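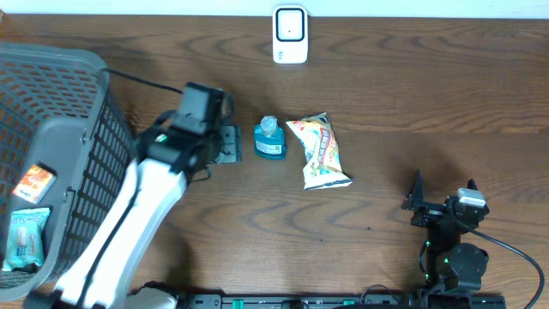 Photo: posted by Pascu, Funilell bench

Do safety rules apply to a small two-arm tabletop setup?

We have two arms on one rail, sorting snack bags and small bottles into a basket. Somebody handed me a 14-page set of house rules and says we need all of it – taped line, stop button, sign-off sheet. The arms are small. Is this real or is it paperwork for its own sake? I have read page one and I'm not impressed.

Posted 7/31/20
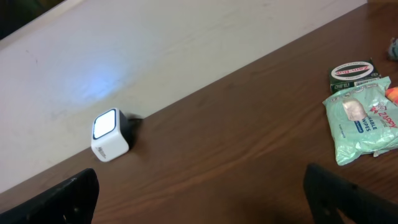
Replies

Filten
Some of it is real. Small arms still pinch, and two of them sharing a table can hit each other, so I'd keep the stop button and put it where you can reach it without leaning over the rail. Cables get their own check before each run. I don't like one draped over a basket rim. Write down what is on the table too, wipes and ointment box included, or your results from April won't compare with anything. The taped line I doubt. I've watched people step over one for years. Who wrote the 14 pages, and have they ever run an arm?

Trinddale
just unplug it when your hands are in there. never needed a form

user1713
Unplugging is fine until an arm drops on your knuckles when the power goes. Check whether yours hold position first. Our sign-off sheet has 657 lines and I'd bet 40 were filled in by someone looking at the machine. Keep it to one page and date it.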